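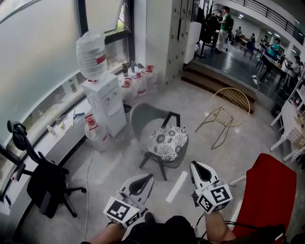
Forums > Rooms & Furniture > Shared Workrooms

Odd chairs, long desk, lots of window: what would you change?

skorer_fan
We've got the room until August and I'm properly in love with it. Big frosted windows, a long white desk that follows the wall, grey floor. The chairs don't match at all (grey shell one with a flowery black and white cushion, a gold wire one, a black mesh office one) and I want to keep every single one! So-ying Tseng, who shares with me, wants a matching set. Thoughts?

mesh_and_castors
Keep the mesh chairs at the desk, those headrests are lovely for long afternoons. I'd lose the gold wire one. Pretty, but try sitting on it for 30 minutes.

Yee-man Hung
Disagree! Gold wire is the best thing in there. You can see the floor through it so it takes up no room to the eye. Put a round seat pad on it and it's fine. Oksanen does a thin one that ties on.

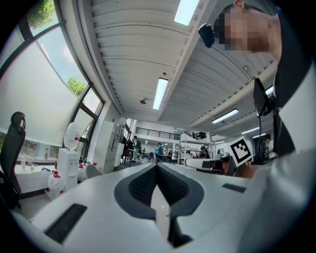

skorer_fan
Ooh, a seat pad, yes. Next question is light. The blinds are frosted white and I leave the tops clear so we get the trees, but So-ying likes all the tubes on as well and by 4pm it feels like a chemist's.

mesh_and_castors
She's right though, if you're doing close work you want the tubes. Blinds down, lights on.

Yee-man Hung
With trees outside?? Lights off till teatime, then a desk lamp each. I had mine like that 365 days a year in the old place and loved it.

skorer_fan
Might try a week of each. Also the water dispenser is staying by the window, before anyone starts. I like looking out while I fill my cup.

mesh_and_castors
I'd have moved it nearer the door, but fine. Tape that white cable down.

Related threads
Zunico desk lamps, worth it?
Cleaning frosted glass
Clasunari cushion covers: washing
Show us your window desk (1252 replies)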